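Notes on Moving the Household Records to a Single Ledger

Since February, the records of this household have been kept in one ledger. Before that they were spread over three places: a paper notebook, a folder of scanned receipts, and a set of spreadsheets begun in Dolach and never finished. The present note sets out how the change was carried out and which parts of it remain open.

The first task was to decide what counted as a record. Utility bills, repair invoices and insurance letters were included without difficulty. Grocery receipts were left out, apart from those needed for a return. The scanned folder held 417 items at the start, and 278 remained after duplicates and expired warranties had been removed. The oldest paper kept is the invoice for the boiler at the Grornau address. 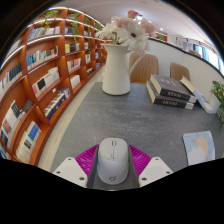

Naming the entries took longer than sorting them. Each entry now begins with the year, followed by the supplier and a short word for the purpose, so that a search for "Laizer" returns every water bill in order. Entries from the Grornau years carry the old supplier names, which were left as they stood on the paper. Most of this work consists of scrolling through long columns, and a plain mouse with a scroll wheel, gray and white in the present case, is adequate for it. Keyboard shortcuts were tried for a week and given up. Corrections are made on Sunday evenings and marked with the letter C.

Two matters are still unsettled. The Lornico savings statements arrive in a format that does not copy cleanly, and the figures must be typed by hand. There is also the question of the paper originals, which fill one deep drawer. Tax papers will be kept in any case. The rest may be discarded once the second backup has been checked against the first, a task that has so far reached entry 123.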